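Durnance Residential Services
Household Guidance for Residents and Staff
Linens, Throws and Small Cloths: Care Between Washes
Last revised 18 Sep 2025

This page sets out the recommended practice for keeping beds, sofas and padded furniture in good order between full laundry days. It applies to all furnished units and to the shared rooms on the ground floor. Residents who launder their own linens are asked to read the section on sorting before using the machines.

Before you start

Clear the surface first. Bags, packages, books and clothing should be taken off the bed or sofa and placed on a table or chair until the work is done. Smoothing a sheet around objects leaves ridges that will need to be smoothed again, and small items are easily folded into a blanket and carried off to the wash.

Open a window where possible. Bedding that has been slept in should be turned back and left for a short time before the bed is made.
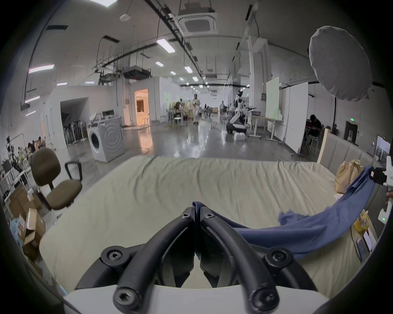

Fitted and flat sheets crease most where people sit or where other items are set down. Creases of this kind do not call for washing. Take hold of the sheet at the foot of the bed, draw it toward you with an even pull, and tuck it before moving to the sides. A pale beige sheet as wrinkled as this one will show every fold under overhead lighting, and it is worth pulling each corner a second time. Paper bags should be moved away from the headboard before the upper corners are tucked. Loose cloths are best picked up by two corners and shaken out away from the bed, then folded on a flat surface.

Padded headboards

Use the soft brush attachment of a vacuum cleaner once a month, working from the top edge down. Pay attention to the seam where the padding meets the frame. Marks should be blotted with a clean, barely damp white cloth. Colored cloths are not to be used on light upholstery while damp, as some dyes will transfer. Let the fabric dry fully before pillows are returned.

Folding a cloth so that it stays folded

Cloths stored in a heap take up more room and come out creased. The following method is used by our housekeeping staff.

Lay the cloth flat and smooth it from the center outward.
Fold it in half, matching the corners and not the hems. Hems are often uneven after washing.
Fold in half again in the same direction.
Fold the long strip into thirds and press it flat with the palm.
Store upright in the drawer, folded edge up.

A cloth that has been wrung into a twist should be opened fully and shaken before it is folded or hung. Twisted fabric dries slowly in the middle and may develop an odor, even when the outside feels dry to the hand.

Throws and blankets on sofas

A throw protects the seat of a sofa only if it is kept in place. Push the back edge of the blanket into the gap behind the seat cushions to the depth of a hand, then smooth it forward. On curved sofas, begin at the middle of the curve and work out to each end. Excess fabric should be folded under – never bunched at the corner, where it will work loose.

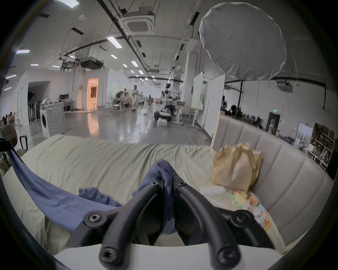
Blankets in daily use should be shaken outdoors every week and washed every 4 weeks, or sooner if there are pets in the unit. Check the care label before the first wash. Wool and wool blends are to be brought to the linen desk in Room 291 and should not be put through the shared machines.

Sofas with channeled backs collect dust and crumbs in the grooves. A crevice tool, drawn slowly down each channel, will remove most of it. Avoid stiff brushes, which raise the surface of the fabric.

Sorting for the machine

Wash new colored cloths separately for the first 2 washes. After that they may go in with similar shades. Keep bed linens apart from kitchen cloths at all times, and do not add heavy blankets to a load of sheets; the sheets will wrap around the blanket and neither will rinse well.

Fill a front-loading machine loosely enough that a hand fits between the laundry and the top of the drum. When the cycle has ended, remove the load promptly, wipe the rubber seal, and leave the door slightly open.

Where to direct questions

Questions on fabric care and requests for replacement linens may be sent to Wálter Urrego, Linen and Furnishings, Room 332. Requests received before noon are normally filled the same day. The schedule for seasonal blankets is posted each June.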